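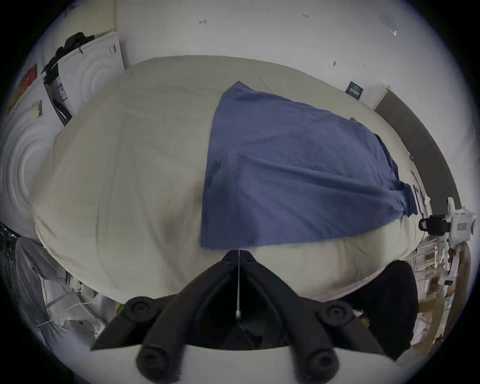 Blue T-shirt on the padded table, black gripper in the foreground. Folding station, Nerkirstead.

October 5, 2018

Hi Viola,

You asked for a proper update on the folding station before the next payment goes through, so I've made a cup of tea and I'm going to try to get it all down in one go. Leszek Adamczyk has read it over and corrected my spelling of half the parts.

The short version is that the gripper is closing evenly again and we're back on T-shirts. We lost 11 working days in September, which hurt, and I'll own up to most of them.

You'll remember from the last report that the Brino gripper had started dropping hems. It would pick up a sleeve nicely, lift it a few inches and then let go on one side. I was convinced it was the pads. I changed the pads. I changed them again with the softer ones from Zuccaro (lovely people, very quick with the post) and it still dropped hems, only more quietly. Leszek finally took the whole thing off and put it on the bench, and found that the left finger was closing a hair later than the right. The pivot pin had worn. You could feel the play in it with your thumbnail once you knew where to look, and I felt a bit daft.

So we've got new pins in both fingers, fresh pads, and we've set the closing gap again from scratch. I've written the procedure up this time, with the order you do the screws in, because if you tighten the front one first the finger creeps and you have to start over. Ask me how many evenings that took!

After the repair we ran 358 test picks on cotton T-shirts, all single layer, mostly sleeves and bottom hems. It missed 23. I know you were hoping for fewer, and so was I, but before the repair it was missing 171 out of the same number, so I'm calling that a good month. Nearly all of the misses were where the cloth had bunched up and the fingers closed on a ridge and slid off it. A shirt that's flat in the body and crumpled along one side is still the hardest thing we give it, so we've been giving it plenty of those.

The table has had some attention too. The padding is staying. I did try it with the padding off for a morning, and the tips clicked against the hard top on every pick, and Leszek came in and gave me a look. With the padding on there's a bit of give when the fingers come down, and that's much kinder to the pins. The cover sheet is still a pain. It wrinkles, and every so often the gripper picks up a pinch of sheet along with the shirt, which counts as a miss in my book even if the shirt comes up. I now pull the sheet tight at the start of each session and again after lunch. A fitted one with proper elastic is on order.

Looking after it day to day has settled into a routine that I'm fairly happy with. First thing, I wipe the pads with a barely damp cloth to get the lint off, then open and close the fingers slowly a few times and watch that they meet in the middle. If they don't, I stop there and fetch Leszek. At the end of the week the pins get checked for play and a tiny drop of oil, and I do mean tiny, as I overdid it the first time and we had a greasy spot on a perfectly good shirt.

On money, we're inside the budget for spares. The pins were cheap. The Zuccaro pads were a bit more than I'd put down, but they're lasting longer than the old ones so I think it'll even out by the next report. I'd like to keep a complete spare finger on the shelf, already pinned and padded, so a worn one means a quick swap and not another fortnight of me guessing. Could you let me know if Astano would be all right with that coming out of the repairs line? I can send the quote over whenever suits.

Next up is long sleeves, then towels if there's time. Leszek wants to redo the closing speed before we touch towels and I've agreed to wait for him.

Give me a ring if any of this needs more detail for your side. I've got the full pick log here and can send it as it is, scribbles and all.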